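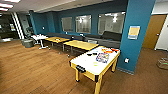
自制机械臂在黑色亮面板上老是认错螺丝，细线也夹不稳，求有经验的朋友看看

半路捡零件的鱼

先说一下情况，免得大家来回问。我在 Lekthorpe 这边的共享工坊里搭了一台小机械臂，两指平行夹爪，腕部装了一个小相机，控制板用的是 Plorkport，上位机跑的是 Jirville（就是那个拖节点的软件，我写代码水平一般，能拖就拖）。想干的活听起来特别简单：把一根很细的线沿着一块黑色的塑料板走过去，绕到该去的地方，放下。人手做的话闭着眼睛都行，机器做起来真是一把辛酸泪。

整条流程是这样的。夹爪先到面板上方，腕部相机看一眼，找到螺丝或者安装孔当参考点，算出面板歪了多少度，然后再去找线，夹住线头，按照算好的路径走一遍。哑光的板子上，参考点这一步基本没毛病。换成亮面的就完蛋了，同一套参数，它能给我在一块光溜溜的地方找出一堆“螺丝”，而且置信度还特别高，看得我想笑。

我估计毛病出在反光上。亮面的板子像镜子，上面有什么光它就照出什么光，一个小亮点就够圆形检测兴奋半天。还有带一圈白边的圆形部件，跟螺丝头的外圈在灰度图里差得真不多，我自己盯着缩小后的图看，也会犹豫一下。 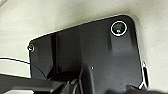

腕部相机看黑色亮面板，右上角带白圈的圆形部件最亮，板子中间还有个小白点

你们看中间那个小白点，我到现在都不知道它是反光还是板子上本来就有的印子，程序更不可能知道。左边缘上还有个很小的、带白边的圆，看着像螺丝孔，我倒是很想拿它当参考点，可它正好卡在板子和浅色背景交界的地方，检测的时候十次有九次被边缘线吃掉（这是夸张，我没统计过）。左边那根细的深色线也很烦，它自己带一道白色高光，直线检测会把它的一段当成板子的边，角度一下子就歪了。

我试过的东西大概有这些，按先后讲。最早是调阈值，调高了，假的没了，真的也没了；调低了，满屏都是圈圈。然后是加模糊，有一点用，可是小的圆直接糊没了。再然后我把 Jirville 里的自动曝光关掉，手动拉低，亮面板上的假目标确实少了一些，不过夹爪手指本来就是黑的，画面下面那一大坨也是黑的，这下手指和板子完全分不开，我的避碰又是靠画面里手指轮廓来做的，所以又坏了一样。修一个坏一个，典型的我。

灯我也换过。原来用的是工坊里天花板上的灯，后来在臂上绑了一条 Brøndum 的小灯带，贴着相机，结果反光更厉害了，灯带自己的影子一粒一粒印在板子上，每一粒都是一颗漂亮的“螺丝”。拆了。拆的时候还扯断了一根杜邦线，这个就不展开讲了，心疼。

再讲细线。参考点找到以后（在哑光板上），程序要从画面里把那根浅蓝色的细线抠出来，沿着它找到线头，然后手指过去夹。颜色在灰色和米色的地方还行，走到黑板上面反而特别好认，反差大嘛。麻烦在于线不是直的，上面有小折痕，拿在手里捋都捋不平，程序用折线去拟合，拟合到折痕的地方就开始乱拐，有时候拐到旁边的金属件上去了，因为金属件上也有一道弧形的亮光。 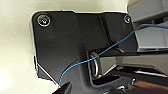

浅蓝色细线斜跨哑光黑板，下端挨着夹爪指尖，上面两个角各有一颗银色螺丝

哑光板上那两颗银螺丝就很老实，一大一小都能认出来（大的那颗离镜头近），所以我一度以为自己算法没问题。线从右边过来，压过灰色那些支架，再从板子前面斜下去，在金属环上方一点点的位置穿过去，程序最爱在这里犯病：它觉得金属环左边那道弧形的亮光是线的一部分，于是规划出来的路径在环那里打了个弯，手指要是真照着走，指尖就怼进那个凹槽里去了。我现在是每次跑到这儿就把手放在急停上，跟看恐怖片一样。

夹持也不稳。手指尖是我自己打印的，尖头，想着尖一点好挑线，结果线太细，合上以后线会从指缝里滑走，尤其是往斜下方拉的时候。夹紧一点吧，电机就嗡嗡叫，松一点，线就跑。

参数大家可能用得上：相机标称 60 帧，镜头到板面我设的是 70 毫米，线很细，比我手上的鱼线还细一点，具体直径我没量，卡尺被人借走了还没还。Plorkport 那边电流限制我用的是默认值。

所以想请教的就是：亮面板上怎么少认错一点，线怎么才不会拐到金属环上去，还有手指尖该怎么改。预算不多，能不买新东西最好别买，实在要买也行，别太贵。谢谢各位！

补充一下，有人私信问为什么不直接把板子夹在治具里固定死，这样就不用认参考点了。道理我懂，可是我的板子有好几种外形，哑光那块边上还有折面和斜棱，凹凸不平的，做治具比做机械臂还累。而且这台东西本来就是做着玩的，全靠治具就少了一半乐趣，对吧。

拧到滑牙也不停

看到“修一个坏一个”笑出声，这就是我去年冬天的全部生活。我做过一台差不多的东西，也是两指夹爪加腕部相机，也是在别人的工坊里蹭地方，拿来给面板插小排线。亮面黑塑料是最讨厌的材料，没有之一，下面讲的都是我自己踩过的，你挑着用，别照单全收，你的板子跟我的肯定不一样。

先讲光，算法先放着别动。你把灯带贴着镜头绑，方向就错了。亮面板上反光遵循镜面反射那一套，灯贴着镜头，又正对着板子，光出去再弹回来，全进镜头，一粒都跑不掉。要把灯挪开，挪到很斜的地方去，让反射光从镜头旁边溜走。我最后的做法特别土：从手指根部往外伸一根打印的小臂，灯装在小臂末端，朝板子照的时候跟板面夹角很小，几乎是贴着板面扫过去。这样一来平的地方在画面里是一片黑，凸起来的螺丝头和边缘会亮，正好是你想要的东西亮、不想要的东西黑。

当然这么照也有代价，灰尘会全部亮起来。我第一次开灯的时候以为程序又疯了，满屏小白点，凑近一看全是灰，拿眼镜布擦了一遍，世界清净了。所以你图上中间那个小白点，先擦一擦再说！擦掉了就是灰，擦不掉你就把臂转一个角度再拍一张，亮点在板子上的位置跟着镜头跑的就是反光，钉在原地的才是板子上的东西。这个办法不用写任何算法，人眼看两张图就能判断。

然后你会发现，这个人眼判断的办法完全可以交给程序做，这也是我最想推荐你的一招：拍两张。第一张正常拍，拍完以后让腕部平移一小段，再拍第二张，把检测到的圆都换算到板面坐标里去。真螺丝两次算出来的位置基本重合，反光会漂走，因为光源的虚像根本不在板面上，换算回来就对不上。我给的容差是 2 毫米，超过的全扔。你的相机腕部标定要是做得糙，容差得放宽，放到多宽要你自己试，不过放太宽就没有意义了，宁可回去重新标定一次。

Jirville 里做这件事不用写代码，有个把像素点投到平面的节点，你把 70 毫米那个距离填进去当板面高度就行。小心一点，它那个高度是从镜头光心算的，你要是从镜头外壳的前沿量到板子，就差了一截。我当时就差了这一截，找了两个晚上，晚上十一点还趴在桌上拿直尺比，特别狼狈。

标定本身也多说两句吧，因为十个找我聊“算法不行”的，问到后面好多都是标定不行。棋盘格别用普通纸打印完往桌上一铺就开始拍，纸是会拱的，贴到一块平的玻璃或者铝板上再拍。拍的时候腕部要多歪几个方向，光平移不转，解出来的手眼关系会飘。还有，拍完不要拆相机！我手贱拆过一次镜头擦灰，装回去以后焦距动了一点点，看画面根本看不出来，跑起来处处差一点，那种感觉就像鞋里有颗小石子。

圆形部件跟螺丝分不清这件事，我觉得你检测的时候只看“有没有一圈亮边”是不够的。你哑光板那张图里的螺丝，中间是能看到凹下去的槽的，槽里还有一道弯弯的小反光；亮面板上那个白圈，里面是黑的，靠下有个绿白色的小点。把圈里面那一小块抠出来比一比，差别大得很。我不建议一上来就训网络，先拿最笨的办法：圈里的平均亮度，加上有没有颜色。金属螺丝头是灰的，亮的，没什么颜色；里面出现绿色的一律不算螺丝。两条规则，写起来五分钟，我那边靠这个就砍掉了一大半误检。

曝光那块，你说拉低以后手指跟板子分不开，所以避碰坏了。我的建议是避碰别再看画面了。手指在哪儿，电机编码器是知道的呀，夹爪开口多大、腕部在哪个姿态，全都能算出来，把手指的形状按算出来的位置投回画面，画一个遮罩盖上去，检测的时候遮罩里头的东西一概不看。这样顺便还解决一个你没提、但我猜你早晚会碰到的毛病：手指上的反光也会被认成螺丝。遮罩要比手指胖一圈，别抠得太精细。

短曝光还会带来闪烁，工坊天花板的灯要是跟着市电频率闪，曝光一短，画面就一张亮一张暗。我那时候以为相机坏了，差点退货。你把帧率从 60 改成 57，看看画面上的明暗条纹滚动方式有没有变化，变了就是灯在闪。查出来以后，要么用直流供电的灯自己打光、让它盖过环境光，要么干脆把曝光时间设成闪烁周期的整数倍。我两样都做了，因为我这人比较没安全感。

直线检测把那根深色的线当成板边，这个好办，板子边长啊，线短啊，而且线是弯的。先别急着找直线，把浅色背景分割出来，黑的那一大块取外轮廓，在轮廓上拟合直线。线横在背景上的那一段会让轮廓多出来一条细尾巴，做一次形态学开运算，细尾巴就没了，板子那么大一块纹丝不动。圆角那里也别拿来拟合，轮廓上曲率大的点都扔掉，只留直的一段。剩下的点少一点没关系，质量高就行。

再说蓝线。你现在的做法听着像是在灰度图里找细长的亮东西，那金属环上的弧光当然会混进来。线是蓝的，你得把这个便宜占了呀！转到 HSV，先把饱和度太低的去掉，金属高光基本是没饱和度的，白花花一片，一刀就切没了。浅蓝色饱和度也不高，所以阈值别切得太狠，再加上色相范围就稳得多。相机的自动白平衡一定要锁死，不锁的话，镜头一对着大片黑板，白平衡就开始自己加戏，蓝的能给你变成灰的。

抠完颜色以后肯定会断，折痕那里亮度变了就断，压在灰支架上那一段对比低也会断。断了不要硬连。我的做法是从一头开始往前追，每走一小步，记住现在的方向，在前方一个扇形里面找下一段蓝的，方向变化超过一定角度就不认。这样它可以顺着折痕小小地拐，却不可能一个急弯拐到金属环上去。扇形开多大你自己调，我用的是比较窄的，窄到有时候会跟丢，跟丢了就停下来重新拍，比撞上去强。

路径规划那边再加一道保险：把凹槽那块矩形开口整个标成禁区，高度低于板面就不许进。哪怕前面视觉全错了，指尖也下不去。这个应该最先做，今天就做，你那个手放在急停上的姿势我看着都累。

夹爪手指我不是很懂，我用的是买来的成品，让懂的人说吧。

刚买了第二台打印机

换个好点的相机吧，带偏振的那种，一步到位。我朋友公司里就这么搞，没听说有问题。

另外黑色亮面的板子喷一层哑光漆不就好了，几块钱一罐。

拧到滑牙也不停

楼上，偏振片单独买一小片贴镜头前面就行，不用换相机。不过腕部一转，偏振方向跟着转，效果会时好时坏，光源上也得配一片才稳，要买就两片一起。塑料在某些角度反光压得下去，正对着看的时候压不太动，别抱太大希望。

喷漆我不太赞成，人家就是要在这块板子上走线，有灯有孔的，喷完堵了怎么办。实在要试，买那种过一阵自己会挥发掉的显像喷雾，做三维扫描的人常用，找个边角先喷一下看伤不伤塑料，再开着窗弄。

尺子永远在别人那

我来接手指这部分，我是打印夹爪打印到家里人有意见的那种人。

尖头挑线这个想法我也有过，真的很自然对不对，镊子就是尖的嘛！可是镊子好用，是因为人手会感觉到线在滑，手指会不自觉地补一点力，你的夹爪没这个感觉。尖头接触面太小，线一受斜着的力就会在接触点上转，转着转着就出来了。我的建议是把尖头削掉一点，留一个小小的平面，然后两边贴东西。

贴什么呢，我试过好多。热缩管套上去，太滑，而且过几天就松了。双面泡棉胶，软得很舒服，可是线会陷进去，放下的时候放不掉，夹爪张开了线还粘着，跟着一起走，气死。后来用的是薄硅胶片，那种垫锅的硅胶垫剪一小条就行，用瞬干胶直接粘是粘不住的，得先刷一层专门的底涂，或者干脆在手指上打一个浅槽，把硅胶片卡进去。我喜欢卡的，坏了好换。

然后是槽。夹细线不要平面对平面，一边平，另一边开一道很浅的 V 形槽，线自己就会滚到槽底去。槽的方向很关键，要顺着你拉线的方向。你图里线是从右上斜到左下的，如果槽是竖着的，线进去就得先打一个折，又多一个折痕，然后前面那位说的追线又要多拐一次，恶性循环。要么让腕部转到跟线平行再合上，要么把槽口两头做成喇叭形，给线一点余地。我两个都做，先转腕，喇叭口兜底。

打印的时候注意方向，槽要是跟层纹垂直，里面就是一级一级的小台阶，细线会卡在台阶里。侧躺着打，让层纹顺着槽走。拿一根牙签裹一点细砂纸来回蹭几下，很快就光了。材料用普通的 PLA 就够，刚性还好一些，软料做整根手指会晃，夹起来两根手指对不齐，看着都对上了，一用力就错开。

电机嗡嗡叫是夹到底了还在使劲。Plorkport 默认那个电流限制我记得是给空载调试用的还是给什么用的，我记不清了，反正我自己没用默认值。你别在位置模式下直接让它合到零，合到零它永远到不了，一直顶，当然叫。改成慢慢合，同时盯着电流，电流一上来就停，然后只保持一个小一点的电流。叫声没了，电机也不烫。细线的电流变化特别小，夹到线和没夹到线几乎看不出来，所以别指望靠电流判断夹没夹住，合完以后抬一点点，让相机再看一眼，蓝线跟着指尖动了就是夹住了。

对了，把手指涂一下。你的手指是黑的，板子是黑的，线头正好在指尖那里，程序最需要看清楚的地方偏偏黑成一团。我在指尖内侧贴了一小条浅灰的美纹纸，看线清楚多了。别用白的，白的过曝，也别用蓝的（我用过蓝的，就因为那天手边只有蓝的，你可以想象后果）。

还有走线本身。别从线头开始一路拖过去，线这么细，拖的时候阻力全在后半段，一拖折痕就更多。分小段走，走一段，轻轻压一下，松开，往前挪一点，再夹。慢是慢，可是线会服帖很多。中间那几下可以用指背去压，不用每次都夹。经过灰支架上沿那种有棱的地方，抬高一点再过去，不要贴着棱拉，绝缘皮薄的线几下就磨毛了。

我没做过亮面板，那部分听前面那位的。

半路捡零件的鱼

谢谢大家！！来回复一下进度，省得变成没有下文的帖子。

板子擦过了，中间那个小白点的事我还不能给结论，因为我擦完以后把板子挪了地方，灯的角度也变了，等于一次改了两个东西，前后没法比。我知道，别骂，下次先转臂再擦。

凹槽禁区当天就加上了，Jirville 里画个盒子拖到板面下面就可以，早知道这么容易。现在手终于可以离开急停一会儿，去喝口水。

拍两张的办法也接上了，亮面板上的假螺丝少了特别多，剩下的主要是那个带白圈的圆，它是真的在板子上，位置当然不会漂，所以还得靠圈里的颜色来区分。我加了“有绿的就不要”，现在程序会乖乖绕开它。左边缘那个小圆还是认不稳，我打算不用它了，改成用外轮廓加圆角来定位，轮廓那套还没写完。

容差我也想用 2 毫米，用了以后真的也被扔掉了，所以标定肯定有问题，被说中了，我的棋盘格就是一张纸铺在桌上拍的……已经去找玻璃了。

帧率改成 57 看条纹这个太好玩了，条纹真的变了，我拉着工坊里的人一起看了半天。灯先不换，曝光按闪烁周期设，明暗跳是没有了，手指那块就按编码器投遮罩，正在跟坐标系的正负号打架。

蓝线转 HSV 以后金属环那道光没有再混进来，白平衡锁死是关键，我之前真的一直开着自动。在支架那一段还会断，追线的扇形还没做，先用笨办法跳过去。

手指改成一平一 V，硅胶片是从厨房剪的（已经赔了一块新的垫子）。第一版喇叭口打印出来太大，线在里面晃，正在打第二版，侧躺着打，支撑有点难拆。想再问一下 V 槽开多深合适？我现在是凭感觉画的。

尺子永远在别人那

槽深做到线放进去以后还露出来一点点，另一边的硅胶压得到它就行。全埋进去就夹不住了，两边手指先碰上了，线在洞里随便溜达。

你不知道线径的话，先打一排深浅不一样的小试块，拿手捏着试，哪个拽不动用哪个。试块打得快，比整根手指重打省料。顺便去把卡尺要回来。

喇叭口就开在槽的两头，中间要留一段直的，别从头喇叭到尾。支撑难拆的话，把手指分成两块打，用一颗小螺丝锁起来，我后来都是这么做的。

拧到滑牙也不停

正负号打架的话，遮罩先别盖上去，先把投影出来的手指画成一个空心框叠在画面上，手动张合几次夹爪，看框往哪边跑，镜像了还是上下颠倒了一眼就能看出来。我那次是腕部相机装反了，软件里转了图，标定用的却是没转的图，你也查一下这个。

玻璃找到了边角记得包一下胶带，划手。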